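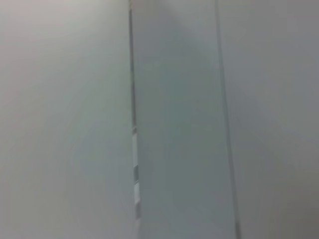
Should a robot arm stop dead when its wrist camera can't make out what it's looking at? It should stop, say so out loud, and stay stopped until a person has been over to look.

I wouldn't have put it that firmly a year ago. Back then I was the one in our workshop moaning about stoppages. We refurbish cabinets – the big metal sort that hold switchgear – and we have one arm, a Zurkby, which opens panels, wipes down the seams and presses in new sealing strip. It's a decent arm. It's also a terrible worrier, or it was, and every time it worried I had to put my tea down and walk the length of the shop to tell it everything was fine.

So when Clidik, who wrote the vision software that sits on top of it, sent round an update in November that promised fewer interruptions, I was all for it. I think I may have cheered. The old version halted if the camera view went soft or too plain for it to find an edge it trusted. The new one would carry on using its last good guess, for up to 20 seconds, and only then give up and call for help.

Twenty seconds doesn't sound like much, does it? Try counting it out while watching an arm push something.

You need to know what the camera at the wrist gets to work with in this job, and mostly it's flat grey next to another flat grey. Get in close and there's a pale panel, a dark line, a greenish panel, another dark line and more grey after that, all of it blurry, with perhaps a bit of striped something showing white and dark in one of the gaps. I've stared at views like that on the monitor and not been able to say which seam I was looking at, and I've worked on these cabinets for 17 years. I know what I'm hoping to see and I still can't always find it. Two seams side by side look very much like one another when there's nothing else to go on.

The arm picked the wrong one. It had been told to work down the left-hand seam, lost it, carried on with its last good guess, and when it thought it had found the seam again it had really found the neighbour. Then it did exactly what it had been asked to do, in the wrong place, with the wrong amount of push. The panel there was held by its hinge side and wasn't meant to be leaned on. It bowed, the hinge pin went, and the door swung out into the walkway at about the height of a person's face.

The walkway was clear. I was at the other end with my tea, and I'd like to claim that was good practice, but it was ten past three and that's when I have my tea.

The log made me cross. There was no fault in it. Not one! The arm reported a low score for its view, then a slightly less low score, then normal running, and then a job finished. If the hinge had held we'd have shipped a cabinet to Ornelau with the strip in the wrong gap and a bent panel, and the record would have said all was well. I rang Clidik, and to be fair to them they were very decent about it. They told me the carry-on setting had been through 3,000 test runs without trouble. I asked what the test pieces looked like. Painted blocks, mostly, with nice sharp corners and a bright sticker on each. Well, yes. I could find the edge of one of those in my slippers.

I don't blame the software people for all of it. We asked for this. By "we" I mean every shop that ever filled in a feedback form grumbling about nuisance stops, and I filled in more than my share. I went back through our own stoppages afterwards, all 1,056 of them since the arm was put in, and I had written "no reason" next to a shocking number. What I'd meant was that I couldn't see a reason from where I was sitting. Some of those will have been the arm quite properly telling me it had lost its place, and me pressing the button to send it on its way.

People in my trade like to say a stop costs money. It does. I can tell you to the minute what a stop costs us, and I can't tell you what a door in somebody's teeth costs, so guess which figure gets talked about when the new settings come round.

There's a fair argument on the other side and I've heard it from a friend at Rattanakul, where they run a whole row of these. She says that if an arm stops too often, people stop listening to it. They hit resume without looking, or they tape the button down (I've seen it done, and so have you). She's right about that. An alarm that goes off all day is just a noise. But the cure is to give the arm a better chance of seeing, and I don't think letting it guess counts as that. We've since stuck small marks on the jig beside each seam, put in a second lamp from the side, and told the arm to back off a little and look again before it touches anything. Our stops have dropped, and we did it with the carry-on setting switched off.

I'd like that setting to be off when the software arrives, everywhere, with a person having to go in and choose it. I'd like the log to say "I guessed" when it guessed, in words that size. And I'd like the push limit to come right down whenever the view is poor, so that a wrong guess is a gentle one. None of that strikes me as hard, and Clidik say the last one is on their list.

The arm still worries, and I still get up. The walkway has a barrier across it now when a job's running, a yellow one, and it's in the way of absolutely everything, including the kettle.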